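Slide 1: Hello and thank you

Thank you all for coming, and thank you to Adelmo Sala for squeezing me in before lunch. I want to tell you the story of a small fault that cost us a good deal of April, and I promise to be kinder to myself than Wen-hsiung was at the time!

Slide 2: The job we were doing

(Leave this one up a while, people like looking at the bench.)

At Stiltlow we record by hand first. The operator holds a gripper in each hand and works through the task, here with a power strip and a plug on the white table, and the recordings go off to teach the arms. We had 800 of them and were feeling rather pleased.

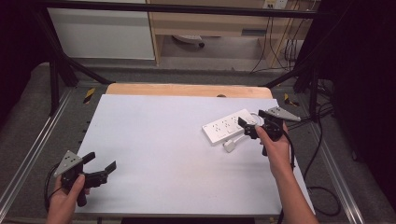 Slide 3: What went wrong

The left gripper's cable had a tired connector. Every so often it dropped out for a moment, and our software — my software, I should say — kindly filled the gap with the last reading it had. So the fingers opened, and the file said they were still shut. We lost 200 recordings that way, and the arm learned to hang on to plugs it should have let go.

Slide 4: What we changed

A dropped signal now stops the recording and sounds a buzzer. Mervyn Whitlock hates the buzzer. We also wiggle both cables before every session, and I do mean wiggle.

(Pause for questions. If anyone asks about the arm's emergency stop, pass them to Mervyn.)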